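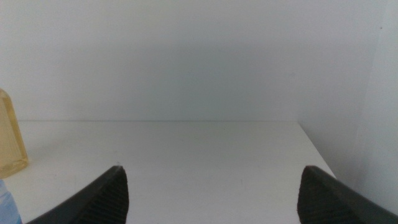
Wenum Small Spaces Guide > Setting up > Section 3: The drinks table

Welcome to our favourite part of the guide! By now the Naslow table should be built and standing on its own legs (Section 2 if it isn't). This section takes you from a bare tabletop to a drinks table that people can walk up to and use without asking where anything is. It takes some 15 minutes and needs no tools at all.

What you need

The table, built and checked for wobble
The Praltska basket, with its label peeled off
Two soft cloths
A mild washing-up liquid
Your drinks: cans, bottles, or a mixture of both

Placing the table

1. Choose a stretch of plain wall. A pale wall behind a white table looks wonderfully fresh, and coloured cans and labels really stand out against it.

2. Push the table back until its rear edge meets the wall. If you have a deep skirting board you will be left with a gap — fit the wall strip from bag 2, sticky side towards the table.

3. Press down on each corner in turn. If one of them rocks, turn the foot beneath it until it stops. Feet turn clockwise to shorten.

Note: Soft, even daylight is lovely here. Strong afternoon sun is less so, and drinks warm up quickly in it. Try the next wall along if you have the choice.

Wiping down

4. Add a few drops of washing-up liquid to 1000 ml of lukewarm water. Dip the first cloth and wring it out well.

5. Wipe from the wall towards you in long, overlapping strokes. White tops show every faint streak when you catch them at an angle, so crouch down and look along the surface before you decide you have finished.

6. Dry straight away with the second cloth.

CAUTION: Do not use scouring powder, bleach or the rough side of a sponge. They dull the finish, and a dull patch can't be polished back.

Placing the basket

We love this basket. It is a simple thing, a rectangle with holes in its sides and an open top, and it makes a drinks table work. Use it for whatever you like people to help themselves to: cartons, small snacks, paper napkins, spare cans. Anything tall is happier standing out on the table.

7. Wash the basket in warm water and shake it over the sink. Water hides in the holes! Stand it upside down on a towel until it has stopped dripping.

8. Set the basket down at one end of the table. We like the left, so that the whole of the right-hand side stays free for bottles and for pouring. Left-handed households may prefer it the other way round.

9. Line up its long side with the end of the table by eye, then nudge it in by a hand's width. It should never overhang. 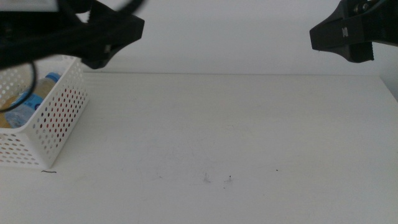

Fig. 3a. The perforated basket in position on the left side of the table.

10. Fill the basket from the bottom up, heaviest things first. Stop when you reach the rim. A heaped basket looks generous for five minutes and then slides all over the table.

Note: The basket can be lifted when full, but use both hands and keep it level. If it bows in the middle, take a few things out.

CAUTION: Don't put ice straight into the basket. It has holes, and they do what holes do. Use a bowl or the Adomaitis liner tray (sold separately, see Section 6).

Setting out the drinks

This is where it starts to look like something. You only need a few drinks out at once, and three is a very good number to begin with: a can, a bottle of something with a bit of colour to it, and a water. You can top up from the fridge as the afternoon goes on.

11. Stand the can close beside the basket with a small gap between the two, enough for fingers. Slim cans tip more easily than squat ones, and having the basket for a neighbour helps.

12. Put the tallest bottle furthest back, nearer the wall. Iced tea is our pick for this spot. The golden colour looks gorgeous against white, and the labels are often pretty enough to count as decoration.

13. Bring the smallest bottle forward, towards the person who will be reaching for it. A little bottle of water is the first thing that guests (and children) go for.

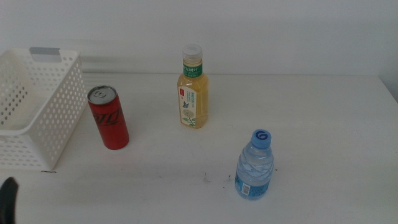 14. Step back to the doorway and have a look. You want to be able to tell each drink from its neighbour at a glance, with clear table between them. If they have ended up in a straight row, shift one forward and one back — a loose triangle is much easier to reach into, and far nicer to look at.

15. Turn the labels to face the room. Anyone avoiding caffeine or sugar will want to read them, and it saves all that picking up and putting down.

Note: Chilled bottles will leave rings of water on the tabletop. The rings wipe off, but a coaster under each one is kinder to the finish if the drinks are staying out all evening.

CAUTION: Check that every screw cap is fully closed before you lay a bottle on its side in the basket. Opened cans always stay upright on the table.

Topping up and clearing

When a drink goes, put its replacement in the same place. People learn the layout surprisingly fast and will reach for the water without looking! Keep the spares out of sight or in the basket, and leave the front edge of the table free for glasses.

At the end of the day, empty the basket, rinse it and let it drain. Wipe the table as in steps 4 to 6. Sugary spills are best dealt with while they are fresh. For dried ones, lay a warm damp cloth over the mark, go and do something else for a few minutes, then wipe again.

If something isn't right

The basket slides when you reach into it: dry the underside, and the table beneath it too.

Bottles lean: repeat step 3. The table is probably out of level.

Grey marks on the tabletop: usually from the base of a can. Washing-up liquid on a soft cloth will lift them.

Section revised Mar 4, 2019. Continue to Section 4: Shelves and hooks.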